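4. Fitting the Tellow wall clock

4.1 Switch the clock off at the back before you hang it. It will still tick at you for 8 seconds, out of spite.

4.2 Mark the wall at eye level - yours, unless someone taller is paying.

4.3 Push the hook in until it clicks. A second click means you have broken it; spare hooks are in the small bag.

Note: the hook holds 300 grams. The clock weighs less. Your coat does not. 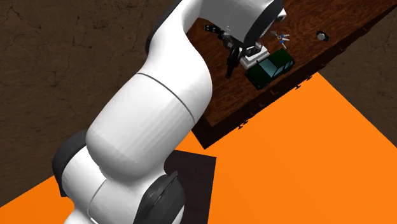
4.4 Hang the clock and set the hands with the rear wheel, forwards only.

Caution: turning the wheel backwards upsets the chime, which will then strike 7 at every hour until you start again from 4.1.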